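Start > Who we are > About Batis

About Batis

Wash, dry, fold, bag. Been at it a while now and this page is overdue for an update, so. 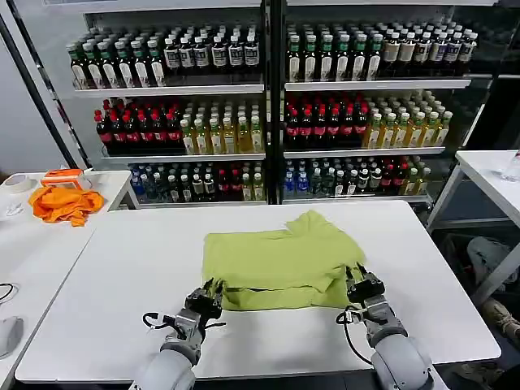

We're a laundry and folding shop on Ocampo Street. Two doors, one for drop off and one for pick up, please use the right one on Saturdays or the line gets silly. Most of what comes in is everyday stuff. T-shirts, gym clothes, kids' clothes, team shirts, work shirts, bedding. No leather, no wedding dresses, no rugs bigger than a bath mat. We've tried rugs.

How it started

One washer, one dryer, a borrowed folding table and a lease we probably should have read slower. The plan was wash only. Then people kept asking could we fold it too, and then they only wanted the folding, and we ended up taking out a row of washers to fit more tables. That was the right call. Folding is more than half the work now.

The name came with the building. It was painted over the back door and we liked it. Kept it.

What we do

Regular wash and fold, by the bag. Fold only, if you wash at home and can't face the pile (lots of you). Team and club shirts, sorted by size and stacked. Store orders, folded to your size and bagged for the shelf.

The biggest store order so far was 841 shirts for Plitisine, five colors, four sizes, all to go out by a Wednesday. They went out. We ate a lot of sandwiches that week and somebody fell asleep on the bag pile.

Bedding is weekdays only. Fitted sheets we do fold, yes, properly, no we won't roll them in a ball.

How we fold

People ask so here it is. T-shirt goes flat on a white table, front down. Smooth it out from the middle. Sides in, sleeves back on themselves, bottom up to the collar, once more if it's going in a drawer. Collar is where it goes wrong. If the collar's bunched the whole thing sits crooked in the stack and you have to open it up and start over, so check the collar first. Then check it again.

White tables on purpose. You see lint, you see a loose thread, you see the stain that didn't come out. Anything with a stain left gets a note in the bag. We don't hide them at the bottom.

Bright colors get their own pile till we know they don't run. Learned that with a load of orange towels, long time ago, we paid for the towels and for everything else that was in there.

Jeans get folded in thirds. Sweaters never on hangers. Socks we pair if there's a pair. Odd ones go in a small bag on top and they're yours to worry about.

Pockets. Please empty them. We've had pens, gum, a bus pass, half a granola bar. Whatever we find goes in an envelope with your ticket number on it, money included.

Turnaround

Regular bags are next day if they're in before 10 am. After that it's the day after. Fold only is same day most of the time. Big orders, call first, we'll need to look at the calander. Storage is free for 60 days and then we start calling you, and we do keep calling.

No subscription, no app. You get a paper ticket. Lost ticket is fine, tell us what's in the bag and we'll find it.

The Dromon shop

Our second place opened on Dromon Avenue in May. Smaller, drop off and pick up only, all the folding still happens on Ocampo. Bags go across twice a day, mid morning and again about 4. So if you drop at Dromon after 4 add a day. There's parking behind but it's tight, watch the post.

Working here

We train everyone from scratch. First week is towels. Then T-shirts, then the hard things like hoodies and fitted sheets. It's a lot of standing, the tables are set at a decent height and there are mats but wear good shoes anyway. Shifts are mornings or afternoons, no nights. If you'd like to join us come by the Ocampo shop and ask, a quiet afternoon is best. Resume is nice but not needed.

Things to know before you come

Bags should close. If it doesn't close it's two bags.

Tell us about allergies, we have an unscented soap and we'll mark your ticket.

Anything that has to air dry, put it in seperately with a note.

We're closed Sundays and the big holidays. Hours are on the door and on the contact page, the door is usually more up to date.

Related pages
Prices by the bag
Store and team orders
Fold only, how it works
Dromon Avenue hours and parking
Stains we can and can't do
Contact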